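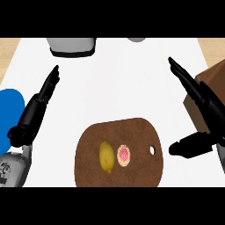
Tempo de leitura: 2 minutos

4. Preparação da superfície de trabalho e montagem do tampo

Esta secção aplica-se às mesas de bancada Sitier com tampo mate. A montagem deve ser efetuada por duas pessoas, em pavimento nivelado. Antes de iniciar, confirme que o conteúdo da embalagem corresponde à lista da secção 2.

4.1 Montagem

1. Estenda uma manta limpa no chão e pouse o tampo com a face de trabalho voltada para baixo.
2. Posicione as travessas Breso nos rebaixos e introduza os parafusos à mão, sem apertar.
3. Encaixe as pernas e aperte todos os parafusos com a chave de 13 mm, em diagonal.
4. Vire o conjunto, segurando-o sempre pela estrutura. O tampo não deve servir de pega.
5. Regule os pés niveladores até a mesa deixar de oscilar.

Nota: o modelo 443 é fornecido com as travessas já aparafusadas. Neste caso, passe diretamente ao ponto 3.

ATENÇÃO: não utilize aparafusadora elétrica no aperto final. O excesso de binário danifica as buchas roscadas e este dano não está coberto pela garantia.

4.2 Primeira limpeza

1. Retire a película protetora a partir de um canto, puxando-a em ângulo baixo.
2. Passe um pano de microfibra humedecido em água com detergente neutro.
3. Seque de imediato com um pano limpo.

Os acabamentos mate retêm gordura com mais facilidade do que os brilhantes. Manchas persistentes podem ser tratadas com o produto Saleck, diluído conforme o rótulo – nunca com esfregões abrasivos, acetona ou lixívia.

4.3 Utilização e manutenção

A reapertagem dos parafusos deve ser feita ao fim do primeiro mês e, depois, todos os anos em março. Registe cada intervenção na folha anexa, com data e rubrica do responsável.

Não arraste a mesa carregada. Para a deslocar, retire os objetos pousados e levante-a pelas duas extremidades.

Os pedidos de peças são dirigidos a Selamawit Worku, Serviço de Apoio Técnico, com indicação do número de série gravado na travessa central.

Revisão do texto: Nabil Smadi. Versão em vigor desde 30 de agosto de 2024.

Documentos relacionados
Lista de peças e ferragens Breso
Substituição dos pés niveladores
Armários Kinoshita: fixação à parede
Folha de registo de manutenção
Condições de garantia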